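### 3.2 Materials and procedure in the letter reversal task

The study was carried out in three primary schools in the district of Sirkirstead. In total 194 children took part, all of them in their first year of formal reading lessons. None of the schools had used the Skyrme spelling cards before, so the children did not know our letter forms from other classroom work.

Each child completed 13 short trials. In a trial, the teacher wrote one lowercase letter by hand, and the child said its name and then copied it on paper. We used only the four letters that are most often confused by beginning readers: b, d, p and q. In the marked condition a short line was drawn under the letter, so that the child could know which side was the bottom (Figure 3). In the plain condition the line was left out. The order of the two conditions was changed from class to class.
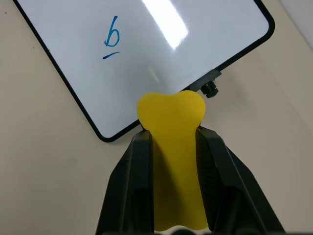
**Figure 3.** The letter "b" with underline, handwritten in blue marker on a whiteboard.

The idea of the underline is not new. Teachers in Fastov have used a similar mark for many years on loose letter tiles, where a "b" turned upside down can be read as a "q". On a board that hangs on the wall the problem is smaller, but we kept the line because younger children often look at the board from the side, or sit on the floor close to it.

Answers were written down by the class teacher and later entered in Plateo by the second author. Trials in which the child gave no answer, or was interrupted by another child, were removed before the analysis. Ynyr Pugh checked the copied letters without knowing the condition. A copy was scored as reversed only if the bowl was on the wrong side of the stem; poor shape or uneven size was not counted as an error. Self-corrections were accepted if they were made before the next letter was shown.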